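Print this article | E-mail to a friend
Reading time: 2 minutes

Teaching two arms to handle paper

Paper is awkward stuff for a robot. It bends under its own weight, slides out of a loose grip and creases in a tight one. At Rundisora, a small lab in Flovham, a team has spent the time since January on a method it calls Wusness, which learns from people steering the arms by hand.

The team recorded 328 demonstrations. Each was cut into short stretches, and the software was trained to predict the next stretch of movement from what the cameras saw. 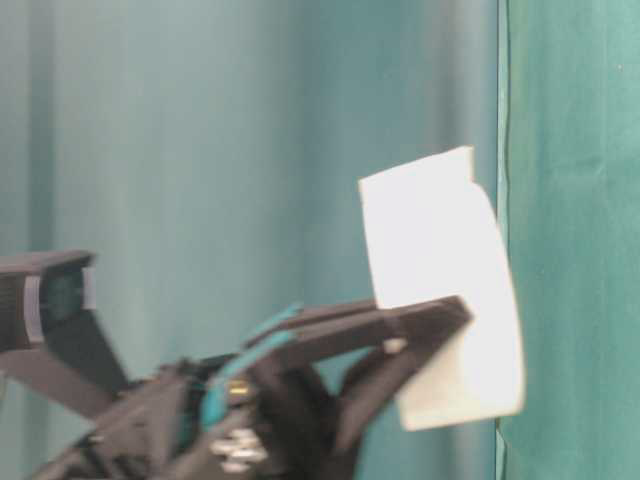

The change from earlier work lies in how the grip is handled. Older versions learned one closing width and used it for everything. Wusness chooses the width again at every step, so the fingers can ease off when a sheet begins to buckle. It also plans for both arms together, which matters when one has to wait for the other.

In tests with items left out of the training set, the new method completed 18 of 24 attempts. The old one managed 10. Most of the failures came when an arm let go too early.
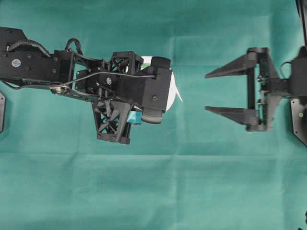
What comes next

Speed is the weak point. A person does the same jobs far faster, and the arms still pause before each grasp. The lab also wants to try thinner paper and a plain grey cloth, to see how much the software depends on its background.

Doucette, a packaging firm, has asked for a trial on its leaflet line. No date has been set.

Comments (3)

papermill_dave: 24 attempts isn't many. Would like to see it over a full shift.

Orla T: Our old folding machine creased one sheet in every batch, so I have some sympathy.

kestrel9: Does it cope with card as well?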